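Overview Files Labels History Discussions

# Seltari Tidy-Up Notes

Hello, and thank you for stopping by! Seltari is a modest set of clips and written notes about putting a living room back in order: soft toys, cushions, clothes left over the furniture, and all the other bits that wander onto the floor in the course of a week. Kári Thoroddsen and I started it because we kept arguing (in a friendly way) over what "tidy" means, and it seemed kinder to write it down.

## What's in it

There are 400 short clips from 17 tidying sessions, and every clip comes with a plain text note. The notes use five labels for things – `plush`, `cushion`, `garment`, `small item` and `furniture` – and we've tried hard to stick to them, even when a sixth was very tempting. 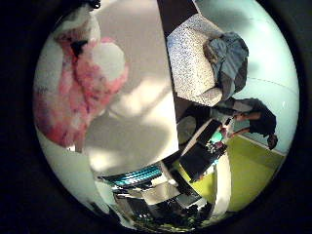 Plush toys gave us the most trouble, I'll admit. They squash, they lean on whatever is next to them, and from close up one fluffy side looks much like another. If you can't tell which animal you have, just write `plush` and move on. Jackets, blankets and loose cloth all go under `garment` when they're bunched up, and you don't need to unfold them in your head to guess the sleeves.

## How we tidy

Soft things go first, then the small items, and cushions wait until the seats are clear. Kári likes to do the cushions earlier, so sessions 5 and 7 run in his order. Please keep those two apart if the order of steps matters to you.

## Known gaps

- Notes for the older sessions are shorter than I'd like. I was still finding my feet.
- `small item` covers far too much, from blocks to hair clips.
- Shelves are hardly covered at all. We hope to add some in October.

## Changes

Saturday, August 6, 2022 – merged `blanket` into `garment`, fixed a good many typos, and renamed the session folders so that they finally sort properly.

Corrections are always welcome, even tiny ones. Please put the session number in the title so I can find the right note.

Eusebio Arboleda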